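Subject: Re: [tullham-film] Flidora cast news and the February screening

Two things for the list, then a reply to the question from last week.
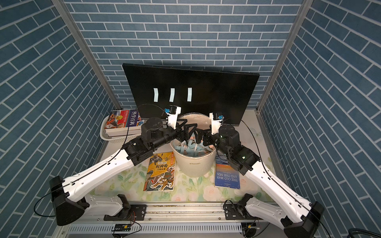 Tullham, June 2023

The second season of Flidora has finished shooting. The production office put out a short notice with the cast list, and all the main players are back except Chan, whose character left at the end of season one. There is no air date yet. Please don't post dates from fan pages here, as the last two were wrong.

The memorial screening we held in February sold 185 tickets. After hall hire we cleared $2760, and the cheque has gone to the actors' benefit fund. The receipt is in the list archive if anyone wants a copy.

Tanner Poirier wrote:

> Does anybody know if the story about the lead in Tononden is
> true? My sister sent me a link saying he was in hospital and
> had left the show. The page had no author on it and it just
> repeated the same paragraph with his age and his net worth.
> I looked on the network's site and couldn't find anything.
> I'd rather ask here than pass it on.

Tanner, I wouldn't pass it on either. I read that page and four others with the same wording. None of them names a hospital or quotes anyone. His agent's office answered my email and said he is well, is still under contract and took 23 days off for a family matter. They didn't say more than that and I didn't ask.

If your sister wants something to read, the interview in the spring program is a good one. He talks about his early theatre work and the years he spent doing radio ads. We printed 500 copies and there is a box left, so send me a mailing address off-list and I'll put one in the post. Postage is covered inside Canada.

Please trim your quotes when you reply.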